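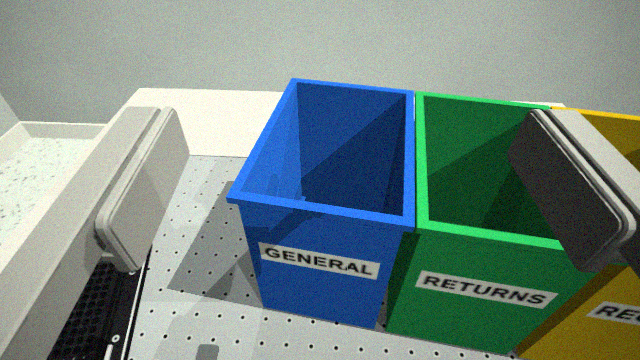
One of the first replies to the draft of this card said that bin data is the easiest data in the world, you tip the thing out and weigh what's in it, and why would anybody need a README for that. Fair enough as a first thought. I had the same one before I opened the files. Please read at least the section on labels before you make a chart.

Vadville Kerbside Sort, release 3

What it claims to be

A record of what households in Vadville put in their bins, and whether it went in the right one. The council pages call it a "contamination dataset". I'd call it a record of what sorters at the Urnley transfer station wrote down on the mornings they were asked to write things down. Those two descriptions overlap a fair bit, and how much they overlap is most of what this card is about.

There are 2206 rows. Each row is one bin, tipped and sorted once. The bins came from 14 streets, all of them on the Ambrosio side of the creek. If you were hoping to say something about the whole town, stop there. The other side has more flats, shared bins and laneways the truck can't get down, and none of it is in the file.

Files

sort_main.csv holds the rows.
streets.csv has a code for each street, with no street names.
codes.txt is the list of item codes. It is out of date and I've left it that way so you can see what the sorters were handed.
codes_fixed.txt is my attempt at the list they seem to have used.
notes_raw.txt is the free text, typed up from paper. Spelling as found.

Columns in sort_main.csv

bin_id: a made-up key. It doesn't link to an address and can't be turned back into one, as far as I can tell. If you find a way, tell me before you tell anybody else.
street: code, see streets.csv.
stream: what the bin was meant to be for (general, recycling or organics).
mass_total: kilograms, as tipped.
mass_wrong: kilograms of material judged to be in the wrong stream.
top_wrong: code for the worst offender by weight.
sorter: a letter. Keep this column. People drop it to tidy up and then can't work out why their results wobble.

That makes 7 columns. The version that went around by email had more, including one called "score", which I've taken out. See below.

On the word "wrong"

A bin for general waste will accept nearly anything a household wants to throw at it. So what counts as wrong in general? The sheet says "items which could have been recycled or composted". Could have been, by whom, and where? A greasy pizza box is accepted in the organics stream in some places and refused in others. In Vadville the advice changed partway through the collection period, and the sorters were told about it by a note stuck up in the tea room. Some of them went by the note. Others had started before it went up and carried on the way they'd begun, and I don't blame them.

If you add up mass_wrong for the general stream, then, you are adding two different things. I tried splitting the file at the date of the note and the jump was plain enough to see by eye. I don't trust any comparison that crosses it. There is a flag for this in the notes file and no flag in the main file, which was a decision made before my time. I've asked for it to be changed.

The recycling stream is in better shape. Wrong there mostly means nappies, soft plastic, garden hose and food, and people agree on those. The arguments are over lids.

Organics is small and I'd leave it alone. Most of the bins were grass.

On labels and colours

Half the mail I get is people assuming a colour tells them the stream. It doesn't, and you should never recode by colour. Councils don't agree with each other, older bins stay in use for years after a changeover, and what one town paints red another paints green. A blue bin with GENERAL on the front is general waste whatever you grew up with. The stream column was filled in from the printed label where there was one and from the truck run where there wasn't. The truck run is the weaker of the two. If a household had put out last week's bin by mistake, the run would say one thing and the contents another, and the household would look like it had failed at everything.

I went looking for these. There are bins in the recycling stream where nearly the whole mass is marked wrong and the top code is kitchen scraps in tied bags. You can believe that a household filled its recycling bin with bagged kitchen rubbish, top to bottom, or you can believe somebody wheeled out the wrong bin. I know which I think is more common. They're still in the file.

On the score

The first release came with a "household sorting score" produced by a package called Skemix. I've had several goes at finding out how it was worked out. The answer I was sent was a diagram with arrows on it. From what I can piece together, it took the wrong mass as a share of the total, applied a weighting by item code, and then did something to smooth out the ends. The weighting isn't written down anywhere I've been allowed to look.

The score was popular. It turned up in a newsletter and on a poster at the library, and there was talk of fridge magnets. I took it out of this release. If you have the old file and you're fond of the score, try this: sort by mass_total, look only at the lightest bins, and watch what happens. A nearly empty recycling bin with one wet nappy in it comes out as the worst household on the street. A stuffed bin with three nappies comes out as middling. A measure that punishes people for throwing out less needs a better defence than a diagram.

On the sorters

They did a hard, smelly job and most of what is good in this file is down to them. They also differ. One letter in the sorter column records almost no wrong mass in anything. Another finds it everywhere. They weren't given the same streets, so you can't cleanly separate the sorter from the street, and I've seen two write-ups that blame a street for what I suspect is a stricter pair of eyes. Nothing was double sorted. A few bins done twice by different people would have settled it, and I've been told it was in the original plan and got dropped when the mornings ran long.

Weighing was done on a platform scale that was zeroed at the start of the shift. Whether it was zeroed again depends on who you ask. Rain gets in cardboard. Early bins and late bins on a wet morning shouldn't be compared by mass at all.

What I'd use it for

Teaching, certainly. It's a good honest mess, and students learn more from the stream mix-ups than they would from a clean table.

Picking which items to put on a leaflet. The top_wrong column is rough, but soft plastic leads it in recycling under every sorter, before and after the note, and a result that survives all of that can probably be believed.

Planning the next collection, so it doesn't go like this one.

What I wouldn't use it for

Ranking streets. Fining people. Claiming the leaflet worked. The leaflet went out in April, the tea room note went up in the same stretch, and there's no comparison group. The drop everyone likes to quote could be the leaflet, the note, the change of season or a different letter in the sorter column. I've no objection to leaflets. I'd just like to see one tested.

Known problems

Blank top_wrong can mean nothing was wrong or that it wasn't filled in. Check mass_wrong first.
A handful of rows have mass_wrong bigger than mass_total. I've left them. Don't swap the two, I tried and it makes worse nonsense.
The code for "other" was used for batteries by at least one sorter, going by the notes. If you care about batteries, read the notes.
Street codes changed between the first release and the second. They've held still from the second to this one.

Changes in this release

Score removed. Fixed code list added. Notes typed up and included. This card rewritten from the old one, which was a paragraph long and used the word "robust".

Reuse

Take it, use it, say where it came from. If you publish a figure from it, please print the limits next to the figure and not in a link.

Comments

Used this in a night class. The class spotted the wrong-bin households before I'd finished my introduction. Would like the note date as a proper column, please.

I live on one of the Ambrosio streets and we never got a leaflet. Not saying nobody did. Saying we didn't, and neither did next door.

You're a bit hard on the score. It got people talking about bins at the shops, and the old card never managed that.

Reply from the maintainer: it did get them talking. I heard a couple of those talks and they were about whose street was dirtiest, on figures that couldn't tell them.

Has anyone asked Urnley whether the scale logs are still around? Ours kept a paper roll.

Contact the maintainer via the issues page | Copyright Vadville Kerbside Sort contributors | Back to top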